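Ticket 917 - Zedus washer-dryer, E-drain fault, keeps stopping mid cycle
Opened by: Hazel Whitlock
Status: open

Sat November 29, 2025. Stops at the second rinse, drum full, beeps, door stays locked. Third load this week. Reset at the wall gets it going again but only for a few mins. Cottons and quick wash both do it, wool doesnt.

Done so far:
- filter out and rinsed, bit of grit, one hairgrip
- drain hose checked for kinks, none
- hose height at standpipe measured, within the manual
- ran it empty on quick wash, finished fine

So only fails with a load in. Small things like the yellow cloth go through OK, anything heavy and it gives up. 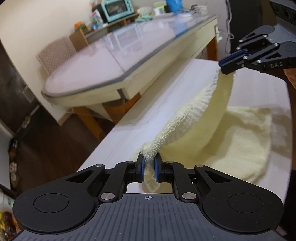 Emmett Nakamura: Empty run passing doesn't clear the pump. Less water to shift. Can you put 2 bath towels in on cottons, 500 spin, and listen at the rinse? Humming with no water moving = impeller. Silence = wiring or the pump's dead. Also which pump is it, Halvorsen or the older Barnatari one? Label's behind the kick panel.

Hazel: Halvorsen. Did the towel test. Hums for some 100 seconds then faults. Water barely moving at the sink end.

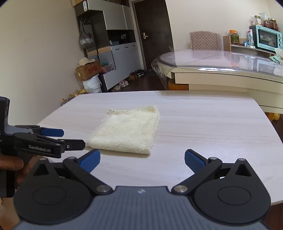
Spin is a separate problem I think, or maybe the same one, cant tell. When it does get to the end the load comes out heavier than it should and the dryer stage overruns. It's rough on fabric too - the cream towel has a fringe of loose threads down one side and frayed edges, so I'm keeping the good ones out of it till this is sorted. Not re-running the test again today.

Emmett: Impeller then. Ordering from Urura, should be with you first week of December. Leave it off at the wall til then pls.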